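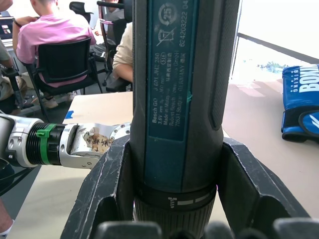
Two Arms and a Screwdriver: A Shared Workshop Build in Lyons

Wednesday, August 5, 2026
2 min read
Print | E-mail
Search this site Enter keywords Go

The project is called Funditz, and it started in April on a table in the Torkbridge shared workshop in Lyons. It is a pair of robot arms meant to do small assembly jobs, such as driving screws into a panel. The builder, a member who works on it on evenings and weekends, asked to be left unnamed because an employer might not like the hours.

The first job was getting a gripper to hold an ordinary cordless screwdriver. The one in use is a Bosch GO, held upright with the chuck end down between the fingers.

"I could have bolted a motor straight to the wrist," the builder said. "But then that arm is a screwdriver forever. I want it to put the tool down and pick up something else."

The fingers are wide, flat plates, and they are scratched up. The builder has no plans to replace them. "They still close straight. I check that before every session and leave the rest alone."

Grip position has taken the most time. The arm squeezes the lower part of the tool, near the torque collar. Held higher up, the builder said, it twisted when the screw got tight. The log now has 369 test picks in it. "The last 200 were all the same grip with small changes to the force. Pretty boring to watch."

The second arm came later. It is silver and white metal, with a bright green clip around one black joint and a handwritten paper label on one of the segments. Its end is a plate with bolt holes.

"I write on everything," the builder said. "I take the arms apart a lot and I don't trust my memory."

The control software is Sinivari, a package passed around among members at Torkbridge. It runs both arms from one laptop. The builder spent $90 on cables and connectors after the first set kept pulling loose.

Next is a rack so the arm can return the screwdriver by itself. After that comes changing bits, which the builder expects to be harder.

"I'd like it to do one whole panel without me touching it. I'm not there yet."

Print this article | E-mail this article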